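Call for Participants: Teleoperation and Correction Study, Robot PC Assembly

Posted October 25, 2018

The Skollska lab is looking for people who can put a desktop computer together and are willing to watch a robot arm do it more slowly. We pay by the session and the coffee is free, which is the correct price for it.

What the study is about

Our project, Wirnumell, asks a narrow question: when a robot is learning to seat and remove computer parts, is it better to show it the whole job from start to finish, or to let it try and grab the controls when it's about to do something regrettable? We call the second method late correction. In our pilot, late correction needed 41 demonstrations per part to reach the success rate that full demonstrations reached with 90. We were pleased for most of an afternoon. Then someone pointed out that every correction in the pilot had been given by the people who wrote the software, and who therefore had a fair idea of what it was going to get wrong.

So we need people who didn't write the software.

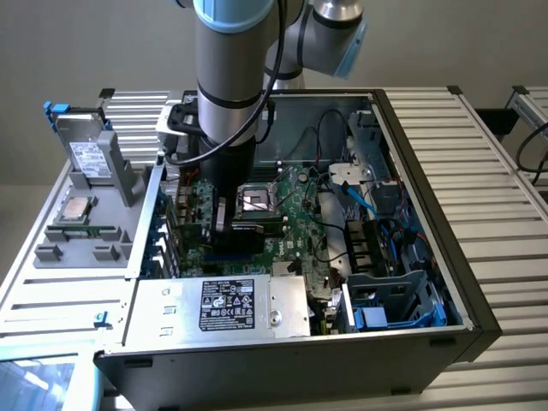

Gripper at the memory slots, with the tower on its side and the parts fixture at left.

The task uses a desktop tower with the side panel off. Parts wait in a 3D-printed fixture next to the case: a processor, a memory module, a drive. Memory is the part we care about most, because a module that is a hair out of line feels to the arm a lot like a module that is going in. You'll be asked to tell the difference sooner than the arm does. Experienced builders tend to do this by wincing, and the wince arrives well before the force sensor has an opinion. We would like to collect the wince in the form of a button press.

What you'll do

You'll attend 3 sessions, each lasting 90 minutes. The first is practice with the hand controller, including one deliberate bad insertion so you know what it looks like. In the second you give full demonstrations. In the third the arm works on its own and you step in when you think you should. Half of the participants do the last two in the opposite order, and you don't get to choose which half.
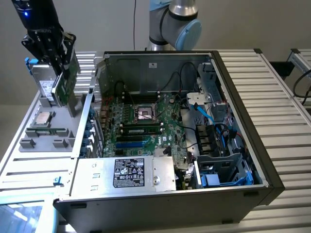
Between attempts we reset the parts ourselves, so there will be pauses. Bring a book. Several people in the September round brought laptops and got through a surprising amount of email, and one finished a crossword that the staff had been stuck on since lunch.

After the last session there is a short interview. We ask what made you press the button and when you knew. "It just looked wrong" is a perfectly good answer and we have a code for it.

Who we're looking for

Adults who have built, repaired or upgraded at least one desktop computer with their own hands. Repair shop staff, school IT people and hobbyists are all welcome. You should be comfortable sitting at a controller for the length of a session and reading small text on a screen. If you have worked on Wirnumell or on the Shojaei grasp planner it's built on, we are fond of you but you can't take part.

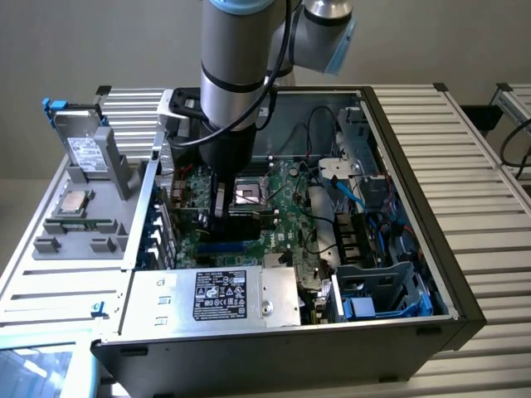
Do I need any experience with robots?
None at all, and a little less than that would be fine. The practice session covers everything, and people who have used other arms often spend the first part of it unlearning them.

Pay and practical matters

Participants who complete all the sessions receive $700. If you stop early, you're paid for the sessions you attended, and you don't have to tell us why. We record the arm's movements, your controller input and the interview audio. We don't record your face, so wince freely.

Sessions are held at our lab in the Britow Building, second floor. The elevator works. Parking is free behind the building, though the signs do their best to suggest otherwise.

How to apply

Send a few lines to the study desk at Skollska with "Wirnumell participant" in the subject line. Tell us which computers you've worked on and whether mornings or evenings suit you. No résumé, please. A brief account of the worst thing you ever did to a motherboard is optional, but we read those first.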